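From: Esther Kinyua
To: Cerdale walkers list
Subject: Re: Beach weekend in October

Da-eun Song wrote:
> Is the campsite at Terkska still open in October, and can
> we walk to the sea from it? Ye-ji and I would come by train
> on the Friday.

Yes to both. The campsite shuts at the end of the month. The coast path starts behind the shower block and the beach is 900 metres along it, with steps at the far end. Dogs are allowed on the north half only.

The shop on site has closed, so bring fruit and veg with you.

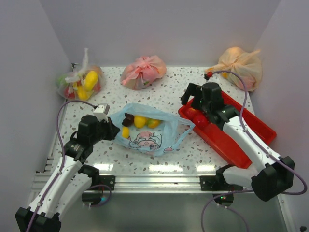 Getting there

Bus 5 leaves the station for Gallardo and stops at the campsite gate. The last one goes at 7.10 pm. If you miss it, ring Eun-seong, who is driving down that evening and has two seats.

Food on Saturday

Kyung-hwa is grilling fish on the beach if the wind allows. The cafe at Gallardo does lunch until three. I still need someone to bring plates and a second stove.
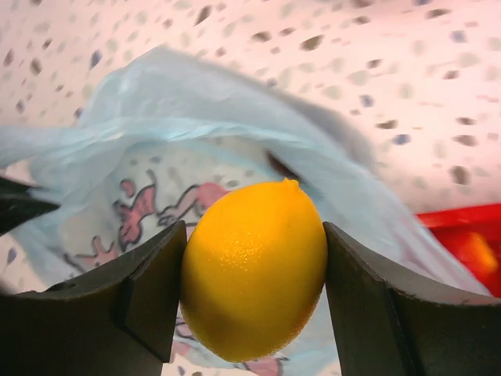 Lemon for the fish

The gate code is 3404. Please tell me by Friday if you want a pitch.

Esther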